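Boletim Westeo · Têxteis domésticos
Tempo de leitura: 2 min
Pesquisar no boletim Introduza um termo Limpar

Fixação da cor em tecidos tingidos e estampados: o que muda na ficha de cuidados

A ficha de cuidados para tecidos de cor intensa foi revista em abril. A versão anterior tratava da mesma forma as malhas tingidas em peça e os tecidos planos com estampado aplicado, o que originava recomendações demasiado brandas para as primeiras e demasiado severas para os segundos. A nova ficha separa os dois casos e acrescenta um ensaio caseiro de migração de cor.

A perda de cor tem duas causas distintas. A primeira é o corante não fixado, que fica à superfície da fibra depois do tingimento e sai nas lavagens iniciais. A segunda é a abrasão, que levanta as fibras superficiais e altera a forma como o tecido reflete a luz. Um verde-azulado escuro pode parecer desbotado apenas por efeito da abrasão, sem perda mensurável de corante. Os vermelhos comportam-se de outro modo: quando o excesso não foi removido no acabamento, mancham os tecidos claros logo no primeiro contacto húmido.

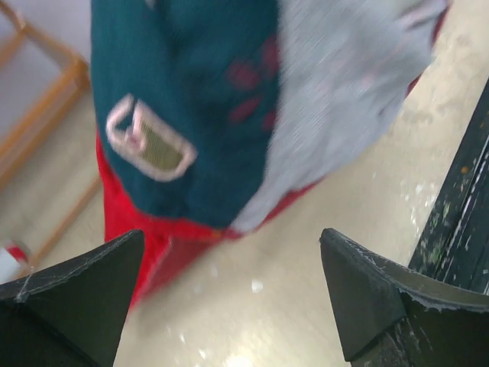 Ensaio de migração

Humedecer um pano branco de algodão com água à temperatura ambiente. Pressionar contra uma zona pouco visível da peça, de preferência junto a uma costura, durante 15 minutos. Deixar secar à sombra e comparar com uma parte limpa do mesmo pano. Se houver transferência visível, a peça deve ser lavada em separado e o ensaio repetido após 2 lavagens.

O ensaio não substitui a determinação laboratorial. Serve para decidir se uma peça pode entrar numa carga mista. Nos tecidos estampados convém repeti-lo sobre o fundo e sobre o motivo, porque o fundo pode ser tingido e o motivo aplicado com pigmento e ligante, com solidez diferente à fricção. 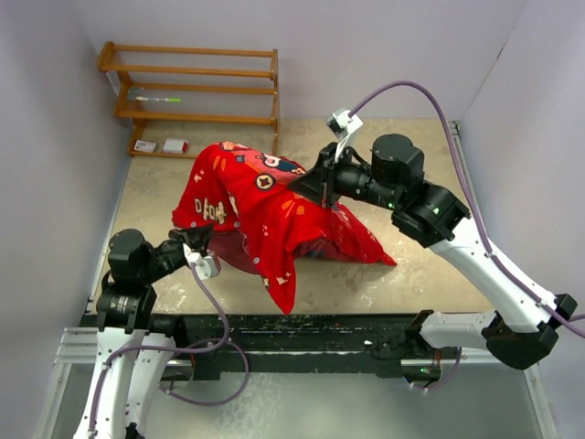 Kazlauskienė observa que o vinagre na água de enxaguamento, conselho ainda muito repetido, não fixa os corantes reativos usados na maior parte do algodão atual; neutraliza resíduos alcalinos e pouco mais. A objeção foi aceite e a referência ao vinagre saiu da ficha.

Lavagem e secagem

Para peças que passem no ensaio mantém-se a lavagem do avesso, com detergente sem branqueador ótico e centrifugação reduzida. As peças com etiquetas ou aplicações cosidas devem secar na horizontal, para que a diferença de encolhimento entre a aplicação e a base não franza a costura. O ferro passa-se sempre pelo avesso, e nunca diretamente sobre pigmento estampado.

A secagem ao sol direto continua desaconselhada para vermelhos e verdes-azulados. O armazenamento prolongado em dobra fixa também deve ser evitado: a aresta da dobra recebe mais luz e mais fricção do que o resto do pano e é aí que surge a primeira linha clara.
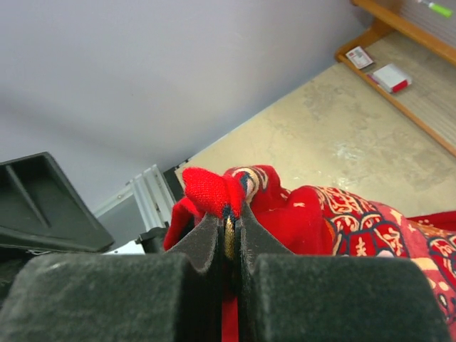
Tecido vermelho dobrado.

A ficha revista tem a referência 2,501 no catálogo Lavari e anula a anterior. Os pedidos de exemplares impressos recebem-se à quinta-feira, até às 15 horas.

Contacto: redação do Boletim Westeo · © Westeo · Todos os direitos reservados · Voltar ao topo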